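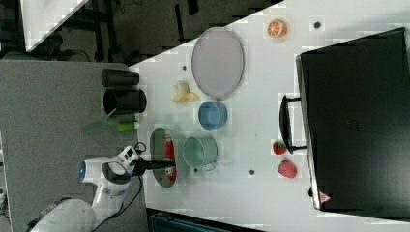 January, bench notes, 4:40 pm

Policy: Thambiah, checkpoint 19. Task: "put the sausage on the plate," plus the new distractor set. Me driving, Misaki on the stop button, Obaidul reading over my shoulder and sighing.

Short version: the recovery data helps, and it helps in a place we weren't looking.

Background for whoever inherits this notebook. Thambiah was trained on 348 clean demos, every one of them a tidy reach, grasp and place by somebody who had had coffee. It learned tidiness. The moment anything slipped it would hover over the plate like a waiter hoping for a tip, then time out. Nilmini's idea was to stop collecting nice demos and start collecting bad ones: begin each episode from a botched state (sausage half off the rim, gripper too low, cup knocked over) and record only the fix. She calls these Gotutik starts. I have asked what it means and been told to get on with it.

We mixed the fixes in at 1 to 10 with the clean set and retrained from scratch. 1000 steps of warmup, everything else as before.

What I saw today

Grasps on the red sausage are much the same as with the old checkpoint. The difference is after release. Old policy: opens, lifts, goes home, regardless of where the sausage ended up. New policy: opens, stays low over the plate, and if the thing is lying badly it has another go. Sometimes it has another go when the thing is lying perfectly well. Obaidul calls this conscientiousness. I call it a stopping problem.

The green cup on its side doesn't bother it. The light blue bowl does, a bit — it drifts that way on the approach when the bowl is near the plate, then thinks better of it. The banana gets ignored completely, which is more than can be said for the old policy, which loved that banana.

Strawberries by the big black cabinet-or-oven thing: untested. Helmut wants them as the far-reach targets, and I want to see the joint limits before I agree to anything so close to that handle.

Gripes

Success detector still scores "object over plate" as "object on plate" if the gripper is holding it low enough. Sunil patched this in Stunden last month and somebody unpatched it. Scoring by hand until it's back, so ignore the dashboard.

To do

Ablation with the same number of extra clean demos, otherwise Helmut will say it's just more data, and he'll be right to.
Cap on re-grasps. Two, maybe three.
Bowl drift: swap the bowl and the tray, rerun, see if the drift follows the bowl.
Ask Nilmini whether any of her bad starts had the bowl next to the plate. I suspect plenty did.

Leaving the layout as it is overnight. Please don't tidy the table.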